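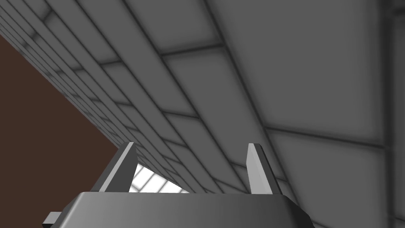

Avant toute campagne d'essais, l'équipe robotique de Verklow consacre une demi-journée à la remise en état d'Akia, son robot à deux bras simulé. La procédure, rédigée par Berhanu Hadgu, responsable de la cellule, tient sur un feuillet et commence par les poignets. La pince y est examinée à vide, doigts écartés, dans la vue de sa propre caméra : devant un fond aussi neutre que ces panneaux gris, l'opérateur peut comparer l'inclinaison des deux lames sans qu'aucun objet ne vienne masquer leur contour.

## Le réglage des poignets

Le modèle géométrique de la pince, fourni par la société Fullano, compte 1 666 facettes. Il est rechargé à chaque changement de version du moteur physique, puis confronté au fichier de référence. Un écart de quelques pixels à la pointe d'un doigt suffit à fausser une saisie.
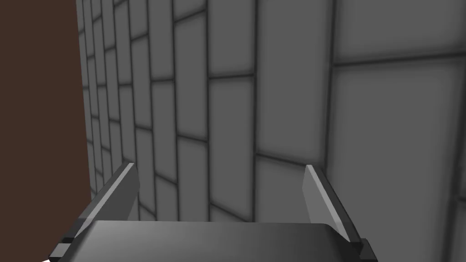

L'éclairage virtuel fait l'objet d'un contrôle distinct, inscrit au protocole depuis le mois de mars. Une lumière trop dure projette des ombres que les algorithmes de vision prennent parfois pour des arêtes. Sous un éclairage diffus, les chanfreins clairs proches de l'extrémité des doigts se détachent nettement du gris sombre de la paume ; ils servent alors de repères pour recaler la caméra sur le poignet.

Le journal de la cellule recense 851 recalages, dont 22 ont exigé l'intervention du bureau d'études Wolde, auteur du module cinématique.
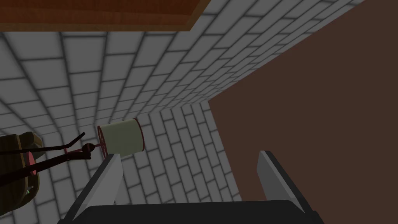
Vient ensuite la vérification des profondeurs. Le rendu doit établir sans ambiguïté ce qui se trouve devant et ce qui se trouve derrière, y compris lorsque le poignet a fortement pivoté. Un abat-jour pâle à liseré rouge convient bien à l'exercice : la pointe du doigt gauche en recouvre un coin, et la limite entre les deux surfaces doit demeurer franche. Toute frange à cet endroit entraîne le rejet de la configuration.

« Nous ne corrigeons jamais deux paramètres à la fois », précise M. Hadgu.
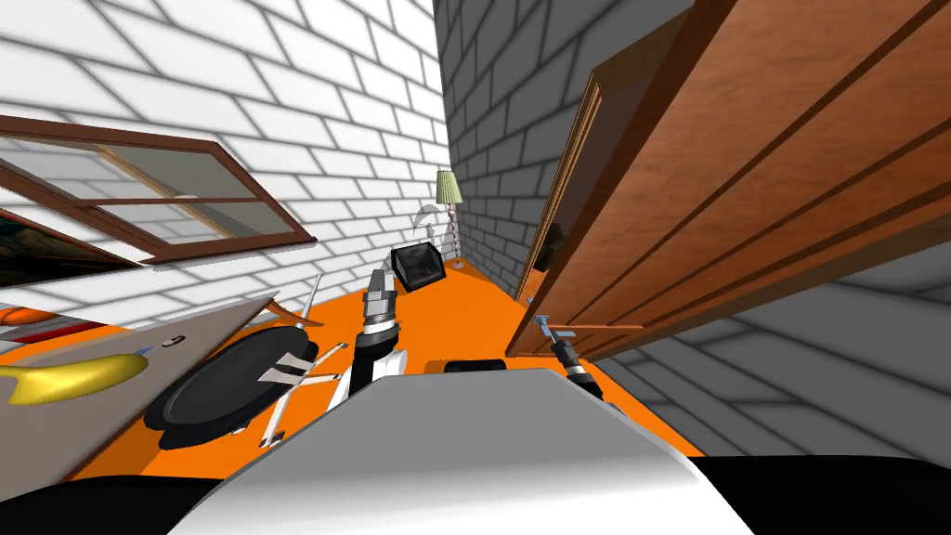 ## La vue de tête, dernière étape

La caméra de tête est traitée en fin de procédure, une fois les deux poignets validés. L'opérateur enregistre la position du torse et celle des bras, puis relance la cellule à partir de zéro. Si les valeurs relevées au redémarrage concordent, la configuration est archivée sous un numéro ; la dernière en date porte le 670. Dans le cas contraire, la séance reprend au chargement du modèle Fullano, et la campagne est reportée au lendemain.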